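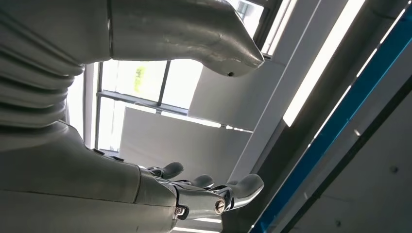 陶器のミニチュアは、箱がなくなってしまったらどうやってしまっておけばいいですか?

浅い引き出しに柔らかい布を敷いて、ぶつからないように間をあけて寝かせておくのがいいです。立てて飾るなら、扉のついた棚の、日の当たらない段に置きます。

読みもの > 短編 > 棚の話

十五番のあざらし

うちの居間の棚には、下から二段めの右のほうに、ぽっかり空いた場所がある。空いているというか、空けてあるのだ。ちゃんと小さい紙の札まで立ててある。札には「15」とだけ書いてあって、遊びに来た妹はそれを見て「なに、ここ、駐車場?」と言った。まあ、駐車場みたいなものだ。車はまだ来ていない。

Usbergの「Vincze」というシリーズを知っている人は、たぶんあんまりいないと思う。親指くらいの大きさの陶器の動物で、全部で24種類。底に番号が焼き付けてあって、それがまたいい加減な焼き付け方で、番号が斜めになっていたり、半分つぶれていたりする。私はそのつぶれ方が好きで、買ってくるとまずひっくり返す。顔より先に底を見る。店の人にはよく笑われる。

始まりは祖母の家の洗面台だった。歯ブラシ立ての横に、うさぎがいたのだ。七番のうさぎ。耳の先がちょっと欠けていて、祖母はそこに指輪をかけていた。顔を洗うときに指輪をはずして、うさぎの耳にすぽっとかける。私はそれを見るのが好きで、祖母が顔を洗いに立つとわざわざついて行った(邪魔だったと思う)。

祖母が引っ越すことになって、なにか欲しいものはあるかと聞かれたとき、母は鍋を、妹は鏡台をもらい、私はうさぎをもらった。「それだけでいいの」と祖母は言って、鏡台をかかえた妹のほうを見てから、「あんた損したね」と笑った。損なんかしていない! 鏡台は妹の部屋で今や洗濯物置き場になっているし。

で、うさぎの底に「7」とあるのを見つけてしまったわけだ。七があるなら一から六までもあるはずで、八だってあるかもしれない。こういうことを思いつく人間と、思いつかない人間がいて、思いつくほうは棚を買うことになる。

Kinanceという古道具屋が、駅の裏の、自転車屋と歯医者のあいだにある。間口がとにかく狭くて、傘を持って入ると必ずなにかに当たる。店主は私より少し年上の女の人で、いつも同じ紺のエプロンをしていて、レジの横でラジオを小さく鳴らしている。最初にうさぎを見せたとき、店主は「ああ、ブインツェね」と言った。私はその読み方が正しいのかいまだに知らない。でも、それからずっとブインツェと呼んでいる。

そこからは早かった。きつね、かめ、二匹でひとつになっているあひる。台所の引っ越し荷物に混ざっていたというくまは、背中に醤油みたいなしみがあって、ぬるま湯に浸けても落ちなかった。そのままにしてある。醤油ぐまと呼んでいる。ふくろうは同じものをうっかりまた買ってしまい、並べてみたら片方は目が寄っていた。別人だ。両方置いている。

棚はどんどんにぎやかになって、そのかわり右のほうの空きがだんだん目立つようになった。ほかが全部埋まって、十五番だけが来ない。

十五番はあざらしらしい。「らしい」というのは、古い広告の切り抜きでしか見たことがないからで、それも白黒で、しかもつぶれている。横向きに寝た、なにか丸っこいもの。店主は「あざらしでしょう」と言い、妹は「じゃがいもじゃない?」と言った。動物のシリーズにじゃがいもが入っているわけがない。

Katechじゃなくて、Kateckという個人売買のサイトがある(私はずっとつづりを間違えて検索していて、そのあいだ換気扇の部品ばかり見ていた)。そこに十五番が出た。春先、四月の、夜中だった。寝る前に布団のなかで開いたら、いたのだ。写真が暗くて、ぼんやりしていて、それでも丸っこくて、横向きに寝ている。底の写真もあった。斜めの「15」。

私は布団から起きあがって正座した。なんで正座したのかはわからない。

値段はどんどん上がった。私が入れると、だれかがすぐ上に入れる。私がまた入れる。むこうも入れる。冷蔵庫に麦茶を取りに行って戻ってきたら、また上がっていた。相手の名前は伏せてあって、評価の数だけが見えた。94。たいした人だ。きっと立派なガラスの棚を持っている。駐車場の札なんか立てていない。

終わりの時間が近づいて、私は自分で決めていた金額をとっくに超えていた。次の数字を打ちこんで、指を置いたまま、しばらく画面を見ていた。その金額で何ができるかを考えた。洗濯機だ。うちの洗濯機は脱水のたびに廊下へ歩いて出てこようとするので、そろそろ買いかえないといけない。

押さなかった。

画面が「終了しました」に変わって、私は麦茶を飲み、もう一回画面を見て、それから寝た。寝たけれど、じゃがいもの夢を見た。

次の日、Kinanceに行って店主に話した。慰めてもらえると思ったのだ。店主はラジオの音をもう少し小さくして、「それ、いくらまで行った?」と聞いた。私が答えると、店主はエプロンのポケットに両手を入れて、ものすごく変な顔をした。

「ごめん」と店主は言った。

「え?」

「それ、私だわ」

94の人は、私の目の前にいた。

店主の話はこうだった。前から私のために十五番を探していた。やっと出てきたから、仕入れて、私に安く譲ろうと思った。ところが夜中にしつこい客がひとりいて、いくら入れても上に乗せてくる。だんだん腹が立ってきて、こんなやつに取られてたまるかと思った。途中からは、もうあざらしのことは考えていなかったそうだ。

「こんなやつって」

「あんたのことだったね」

私たちはしばらく黙っていた。ラジオでは天気予報をやっていた。それからどちらが先だったか、笑いだしてしまって、入ってきたお客さんがそのまま出て行ってしまった。傘がなにかに当たる音がした。

あざらしは一週間ほどで店に届いた。店主が新聞紙をほどくのを、私はレジの前で見ていた。出てきたのは、思っていたより小さくて、灰色がかった白で、眠っているのか怒っているのかわからない顔をしていた。ひげが片側にしか描いていない。底は斜めの15。間違いなかった。

「持っていきな」と店主は言った。「いくらでもいいから」

ところが、いくらでもいいと言われると困るのだ。私のせいで上がった値段を、私がまけてもらうのはおかしい。かといって全額払うと洗濯機が遠のく。店主は店主で、自分が勝手にむきになったんだからと言って、レジを開けようとしない。ふたりで押したり引いたりして、あざらしはそのあいだずっと新聞紙の上で怒ったような顔をしていた。

結局、どうなったかというと、あざらしはKinanceのレジの横にいる。

預かってもらっているのだ。私は行くたびに少しずつ払う。五百円の日もあるし、財布に小銭しかなくて百円の日もある。店主はそれを大学ノートにつけていて、ページのはしに、私の来た日の天気まで書いてある。このあいだのぞいたら、雨の日に「傘、花瓶に当てる」と書いてあった。弁償の話はまだされていない。

このノートの計算でいくと、全部払い終わるまでには2年ほどかかるらしい。店主は「まあ、どっちかが引っ越さなければね」と言う。私は引っ越さない。棚が重いので。

洗濯機は買った。脱水しても歩かない。静かすぎて、止まったのに気がつかず、洗濯物を夜まで入れっぱなしにすることがある。

妹がこのあいだ来て、まだ札が立っているのを見て、「あれ、じゃがいも、買えたんじゃなかったの」と聞いた。買ってる途中、と答えたら、妹は札をちょっと指でつついて、帰りにうさぎの耳に自分の指輪をかけて、そのまま忘れていった。電話したら、次に行くまで置いといて、と言う。

指輪は大きすぎて、耳の根元のところまで落ちている。祖母のはもう少し上で止まっていたと思う。

明日は五百円玉があるので、Kinanceに行くつもり。ラジオの電池も持って行く。このあいだから、音がときどき途切れていたから。

掲載:2022年11月30日

コメント

通りすがりの棚持ち
底を先に見るの、わかります! 私は食器でやります。お店でお皿をひっくり返していたら、夫に他人のふりをされました。

豆皿
店主さんの「それ、私だわ」で電車の中で声が出ました。ノートの天気のところが好きです。花瓶は大丈夫だったんでしょうか。

ねむい
じゃがいもだと思って最後まで読みました。妹さんの味方です。

醤油ぐま希望
目の寄ったふくろうの話もいつか書いてください。うちにも同じ顔の置物がいて、捨てられません。

お問い合わせ | © 棚の話 無断転載はご遠慮ください | ページの先頭へ戻る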